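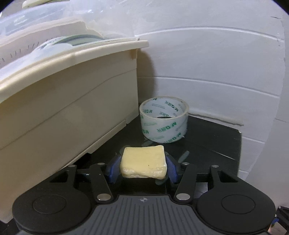 Soft food in two fingers: first results from the Varnar handling study

September 28, 2024

Butter is a difficult object for a robot. It looks like a simple block, but it changes its shape when the fingers close too much, and a small mark in the side stays there for the next attempt. For this reason our group at Kusaneo chose it as the first test item in the Varnar study, which asks how well a robot can learn gentle grasping from people who work with a hand-held gripper.

We recorded 600 demonstrations. From these we trained two policies with the same network and the same number of steps. The first one learned only the position and the opening of the fingers. The second one also learned when to stop closing, using a short label that we call the Jeler mark. It is placed at the moment when the two pads have contact and the block begins to lift.

Each policy then made 151 attempts on blocks it had not met before. We counted an attempt as good if the block was carried to the tray and the dent on each side was less than 2 millimeters deep. The first policy had 106 good attempts. The second one had over 130, and most of its failures came from blocks that stood at an angle to the gripper.

We do not know yet if the result holds for other soft items. Room temperature also has an influence, and we did not control it well during the first 10 sessions. These sessions will be repeated in October, together with tests on soft cheese and tofu. The labeling tool, written by our partners at Bhatia, will be shared with the other groups after that.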